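The self-tape was meant to set actors free. Who's paying for it?

By Caoimhe Mulcahy

Vasanthi Gamage keeps a spreadsheet of every audition she has put on tape since she moved back to Gindley. It has 132 rows. The column headed "heard back" is mostly blank, and she has stopped colouring in the ones that aren't.

She is a working actor by any fair measure. She has done two seasons with Bistard, the regional company that tours the western towns, a handful of guest roles on television and one long, well-paid month as the voice of a bank. She also owns a ring light, a grey backdrop, two lapel microphones and a subscription to Wivance, the casting platform that charges her each month for the privilege of uploading her own work.

"I used to spend the money on the bus," she says. "At the other end of the bus there was a person."

The industry's line on self-taping hasn't changed in years. Actors outside the capitals can be seen for anything. Parents can read for a role after the kids are in bed. Casting directors can look at a hundred people for a part where once they'd have seen a dozen. All of this is true as far as it goes, and I have sat through enough panel discussions to recite it.

What I rarely hear on those panels is arithmetic. Gamage went through her receipts for me and came up with $1,291 for the last financial year, covering the platform fee, a reader when her sister wasn't free, and studio hire at Frandsen when the neighbours were renovating. That leaves out her time. A two-page scene takes her most of an afternoon once she has learned it, lit it and recorded it often enough to hate it.
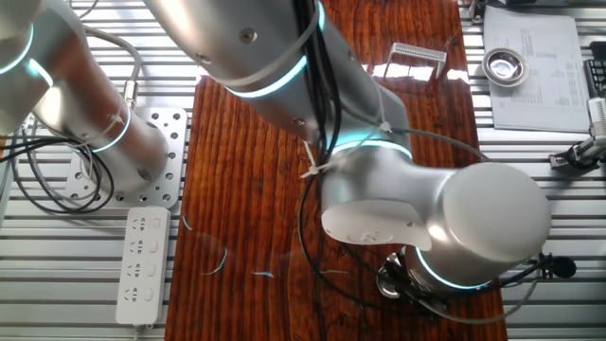

Then there are the classes. A whole trade has grown up around teaching actors to look relaxed in their own spare rooms, and I wanted to see some of it up close. I paid for a Saturday intensive in March, run out of a hired rehearsal space, with a dozen of us sitting on plastic chairs. We learned that the eyeline should be just off the lens. We learned it again after lunch. A young man asked whether casting directors watch past the first ten seconds and was told to make the first ten seconds count – a fine answer if you don't think about it for long.

To be fair to the tutors, some of them are very good. Masanobu Hattori has taught screen acting for most of his adult life and I would happily watch him give notes to anyone. He works with the text, he asks irritating questions about what the character had for breakfast, and his students get better. He also refuses to sell a self-tape course, although he reckons it would fill faster than anything else on his timetable.

"They ask me what the trick is," he says. "If I say there's a trick, I can charge them for it. Then they come back when it doesn't work and I charge them for the advanced one."

Wivance sees things differently. Its marketing says members who complete its online modules are "up to 5 times more discoverable", a claim I asked the company to explain. Discoverable turned out to mean that a profile appears higher in search results on Wivance. Does appearing higher lead to more work? The company said it was an exciting area and that it would have more to share. When this issue went to press in August 2026 it hadn't shared it.

Rizwan Paul, an agent with a small list and a loud laugh, told me he had submitted clients for a supporting role in a streaming drama and later learned that 323 actors had been asked to tape. The role went to somebody the director had worked with before. He doesn't think anyone behaved badly. He does wonder what the other 322 were for.

"In a room, you run out of day," he says. "You can only see so many people, so you have to choose who you're seeing. Take the room away and you never have to choose."
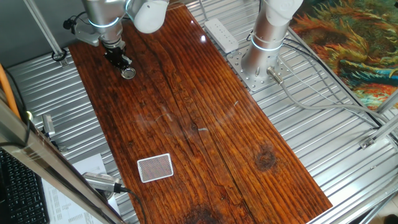 Varnished timber with a dark, pronounced grain.

That seems to me the nub of it. An audition room was expensive for the people holding the auditions. Someone had to book it, staff it and pay for the sandwiches. Moving the whole business into actors' homes didn't make those costs vanish. It divided them up and posted them out, and it did so while using the word "access" a great deal.

I put this to Nazma Marikar, a casting associate who has been on both sides of the table, expecting an argument. I got half of one. She points out that the old rooms were hardly a paradise. They favoured people who lived nearby and could leave a shift at short notice, and plenty of actors drove for hours to be looked at for 90 seconds by someone eating a salad. She has cast two leads off tapes from towns she had to look up.

"I'd hate to lose that," she says. "But I'd be fine with a cap. Thirty tapes, watched properly, and everybody gets a yes or a no."

A cap is the sort of modest idea that everyone I spoke to supported and no one had tried to introduce. The same goes for a small fee for tapes beyond a certain length, and for a rule that scenes can't be sent out on a Friday night and wanted back by Monday. Each time, I was told the sector needed a conversation. I've been covering this sector for a while now, and it has had the conversation.

Gamage is still taping. The week we met she had a scene for a police procedural, four pages, playing a woman who finds a body at a boat ramp. Her sister read the detective from behind the lamp, rather flatly, with one eye on the oven. The third take was lovely. She sent the fifth, as the fridge had started humming in the third, and added a row to the spreadsheet.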